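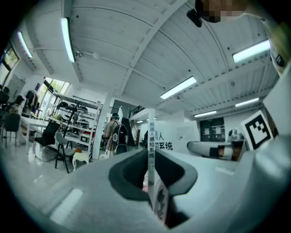 4. Where the booklets end up

I went into this part of the study thinking it would be the dull one. We had printed 3,000 copies of the visitor booklet, mailed 2,000 of them to the lounges that had signed up, and kept the rest in my office, where they held the door open for most of May. All I wanted to know was where in a lounge a booklet gets picked up and read. Dwynwen Mathias, my co-author, had bet on tables. I had bet on the rack by the entrance, mostly out of loyalty to the people at Festix who sold us the racks.

We were both wrong, and I'm still a little sore about it!

Across the 13 lounges we logged 285 pick-ups. A pick-up, for us, means a visitor took a booklet in hand and opened it. Moving one out of the way to set down a coffee didn't count, and neither did fanning yourself with it (this was a warm spring, and the Wonero site has no air conditioning to speak of). Racks did worst everywhere except James, where the rack stands right next to the coat hooks and people have to look at something while they struggle with a sleeve. Tables came out in the middle. The clear winner was the seat of an empty chair, with the booklet standing up against the backrest.

I think the reason is pretty simple. If you want to sit in a chair and there's a booklet on it, you have to deal with the booklet. You pick it up, you're holding it, you're now sitting down with nothing else to do – and so you read. A booklet on a table asks for nothing. Iolo Gronow, who did most of the watching at Varkano, calls this "the cat effect," and I've tried several times to get him to pick something more suitable for print.

Chair style muddied things more than I'd like. Hard chairs get used as shelves anyway, and visitors seemed to read anything left on them as somebody's belongings. We saw a fair number of people walk past a perfectly free stacking chair with a booklet on it and go stand by the window. Big soft armchairs had less of that problem, maybe since people want to sit in them badly enough to take the risk. Deep seats have a drawback of their own, though: the booklet slides down flat and then gets sat on. A high back helps, and so does a stiffer cover. Our first printing was on thin stock and sagged within a day, so the early Varkano numbers should be taken with some caution.

Figure 2 gives the arrangement I mean when I write "seat placement" in the tables that follow: a padded armchair with a rounded back, the printed piece upright on the cushion, and a low table within reach on one side. I'd happily argue over the table. Dwynwen thinks it matters a lot, as a place to put the booklet afterward, and I think visitors would just drop it on the floor and be fine.

Figure 2. Seat placement. Pink armchair with a booklet or card propped on the cushion; low white table with a marbled top to the right.

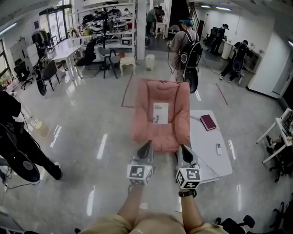
4.1 What happened to the booklets afterward

Most went back on a seat, though seldom the one they came from. A few left the building in coat pockets, and we counted those as a success. The oddest case was a copy from Wonero that turned up at James with the crossword finished, in pen. We hadn't printed a crossword. Someone had drawn one on the back cover, clues and all, and someone else had solved it.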